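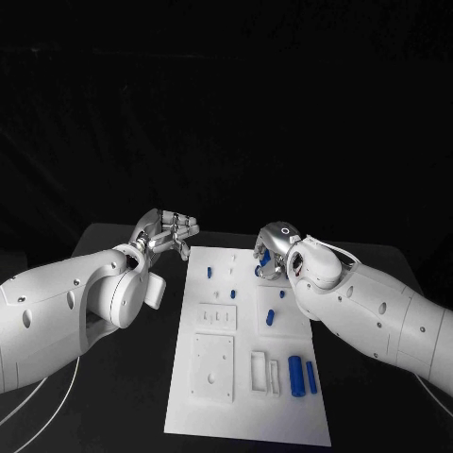

*White board on the gray table, black cloth behind*

**Backdrop cloth keeps showing fold lines -- iron, steam or replace?**

**tdunne** wrote:

I do small product shots for a friend's shop in Brollstead, mostly jewelry and pottery. Black cloth at the back, dark table, white board under the item. My trouble is fold lines. The cloth lives in a drawer between jobs and every time I hang it I get vertical lines that show up when I lift the shadows. I have 30 items to shoot before the end of November and I don't want to retouch every one. Do I iron it, steam it, or buy something else?

---

**E_Bramwell** wrote:

What is it made of? If it's cotton muslin, steam it while it hangs and let the weight pull it straight. If it's polyester, go easy on the heat or you'll get shiny patches, and those look worse than the folds.

Also stop folding it. Roll it on a cardboard tube. Fabric stores throw those out and will give you one if you ask.

---

**hartley_h** wrote:

I'd leave the cloth alone and move it. Put the table six feet in front of it and keep your light off it. Black cloth with no light on it goes black, folds or no folds. I have used the same wrinkled piece for years and never owned a steamer.

---

**E_Bramwell** wrote:

That works if you have six feet. Most people shooting in a spare bedroom don't.

---

**tdunne** wrote:

Spare bedroom, yes. I can get three feet if I move the bed. The label says polyester blend.

---

**alfieb** wrote:

Buy velvet. It eats light and you can be pretty rough with it. I got mine from Prasevska and it was not cheap, but I haven't touched a shadow slider since. It does pick up lint, so keep a roller in the bag.

---

**hartley_h** wrote:

Lint is why I got rid of velvet. One white cat in the house and you are finished. Three feet is fine if you flag the light. A piece of black foam board between the lamp and the cloth will do it.

---

**alfieb** wrote:

I don't have a cat.

---

**boonmee_c** wrote:

Has anyone asked what the white board is doing to it? A white board kicks light up and back. With the cloth close behind, some of that lands on the folds. Try a smaller board, or lay it so less of it sticks out behind the item. I'd test that before spending money.

What ISO are you at? If you're at 400 with the shadows pushed, go back to base and use a tripod. Part of what you're seeing may be noise.

---

**tdunne** wrote:

I was at 400, handheld. Tripod is in the closet. I'll try the smaller board and the foam board flag tonight, and roll the cloth up afterward.

---

**E_Bramwell** wrote:

Steam it anyway, on low, from the back. Test a corner first.

---

**hartley_h** wrote:

Still don't think you need to, but it won't hurt. Post a shot when you have one, with the lamp position if you can.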